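Minutes, Vatthorpe Clock and Mechanism Group
October meeting, workroom at Dehghan Hall, 7:00 p.m.

Present: Azadeh Ahmadpour (chair), Shahla Rezaei (minutes), Pauline Gosling, Babak Tabrizi, and 14 members.
Apologies: Mojtaba Amini for the first half hour. He arrived during item 3.

## 1. Minutes of the last meeting

Accepted with one correction. Under "Tools," the bench vise was recorded as bought. It was lent by Pauline and is to go back to her in the spring.

## 2. Matters arising

- The lock on the side door has been replaced. Babak has both keys until a third is cut.
- The Wikthorpe group wrote to say they still have our depthing tool and would like to keep it one more month. Agreed. Shahla to reply.
- The missing box of taper pins was found behind the radiator. Some are rusted. Pauline will sort through them.

## 3. Money

Azadeh gave the figures. The balance is $3000, which includes the grant for the demonstration clock. Spending since the last meeting was $69, all of it on brass stock, cleaning fluid and brushes. The brushes are from Zestby and two of them have already shed bristles into a cleaning tray. Babak will ask for replacements and, if none are offered, buy elsewhere.

Mojtaba asked whether the grant money should be listed on its own line. Azadeh said she would do this from the next report onward.

Membership stays at $30 for the coming year. Pauline had proposed a lower rate for students. There was support for it, but the question of who counts as a student was not settled — evening classes came up, and apprenticeships. Held over to the next meeting. Pauline to bring a written wording.

## 4. Demonstration clock

Babak reported. The frame is finished and stands level. The pendulum rod has been cut to length, and the bob is still to be turned. He would like someone else to do the bob, as his lathe is apart.

Pauline asked about the height of the frame. At present a seated child could not see the escapement. After some discussion it was agreed to leave the frame as it is and build a lower stand. Mojtaba has oak left over from another job and will bring it.

The question of a glass front was raised again. Azadeh is in favor, Babak is against. He said visitors should be able to hear it properly and that glass would pick up fingerprints all day. No vote was taken. To be looked at once the clock is running.

## 5. Gears and loose parts

The parts on the dark cloth were discussed at length. These are the metal gears and the large white metal disc with the round hole through its middle. The group wants to use them as a display of loose parts, next to the demonstration clock, so that visitors can compare shapes up close.

Points made:

- Pauline: the small spur gear should be shown face up. It has pointed teeth and the hub is easy to see, with the end of a short shaft inside and a tiny dark dot at the center. She would like the label to explain what a center-drill mark is.
- Mojtaba: the tooth tips look a little rough. He does not want them filed. Babak agreed, and said the scratches and machining marks on the face should also be left alone.
- Shahla: the disc has gray smudges and should be wiped with a dry cloth. No polish.
- Babak: the dark cloth works well under bright metal and should be kept for the display. It has creases and needs pressing.

Agreed: no filing, no polish, dark cloth to be used. Labels to be in large type and no longer than two lines each. Pauline to write them, Azadeh to check them.

A member asked if visitors could handle the parts. Agreed for the gears, with someone at the table. The disc stays on the cloth.
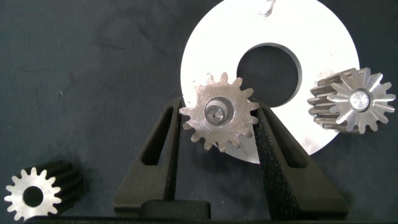

## 6. Workroom

The room must be left clear by 9:30 p.m. from now on. The hall has taken another booking after ours and they need time to set up chairs. Work in progress may be left in the tall cupboard but not on the windowsill.

The extension cord with the cracked plug is not to be used. Mojtaba cut the plug off during the meeting and will fit a new one at home.

## 7. Any other business

- Wikthorpe have invited us to their winter open evening. Names to Shahla.
- Pauline has a book on turret clocks to lend. Babak asked for it first.
- The kettle needs descaling.

## Actions

- Azadeh: separate line for grant money; check labels
- Babak: brushes; third key; find someone to turn the bob
- Mojtaba: oak for the stand; plug
- Pauline: student wording; labels; taper pins
- Shahla: letter to Wikthorpe; press the cloth; wipe the disc

Meeting closed at 9:10 p.m.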